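## Jakeo tray return unit

The Jakeo carries used trays from the dining room to the wash area along a fixed route. It is built for canteens and cafés serving up to 700 meals a day and is sold in two heights, 1059 mm and 1086 mm.

Staff still clear the tables, sort the trays and stack them by hand. The unit does the walking. At Gastendale, where it has run since March, floor staff spend more of lunch in the dining room and make fewer trips to the back. Shift lead Ritu Sisodia moved one person from tray runs to the till.

Trays of different colours can share a stack, but put the larger ones at the bottom.
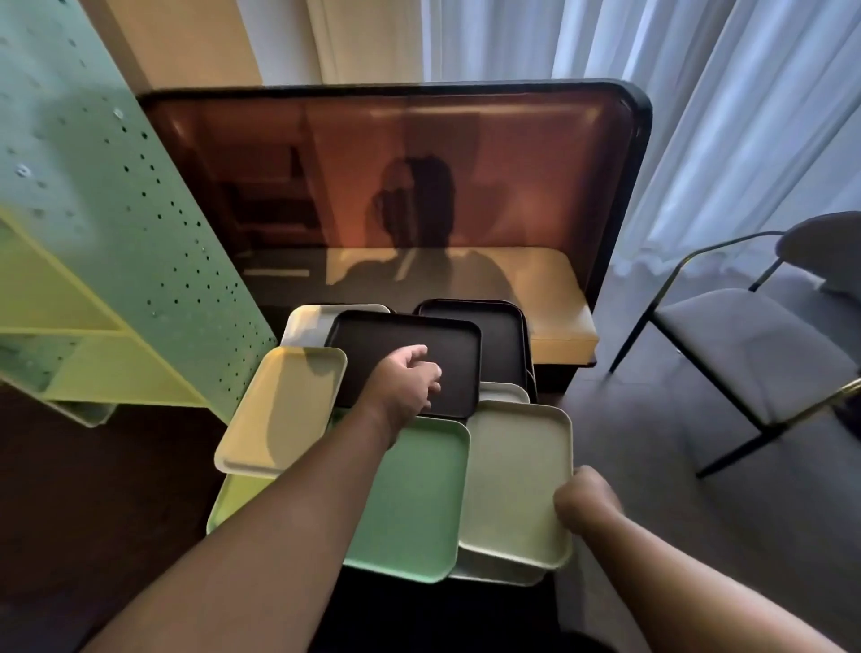 Sorting and stacking trays by hand
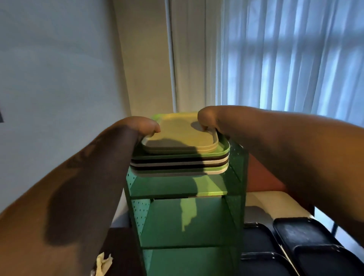 **Will we need fewer people on shift?**

Most sites keep the same number and change what they do. Somebody still has to stack, load and check for cutlery and paper left between trays. Plan for one trained person per shift who can stop and restart the unit.

### Before you order

- Level floor from dining room to wash area, no steps
- Gangways kept clear of chairs during service
- A charging point near the wash area
- Maximum load 100 trays

Staff training takes one morning and is included. Solomiia Sydorenko at Himitz arranges site visits and will want a floor plan first. Spare wheels and shelf liners are ordered separately from the Furukawa parts list.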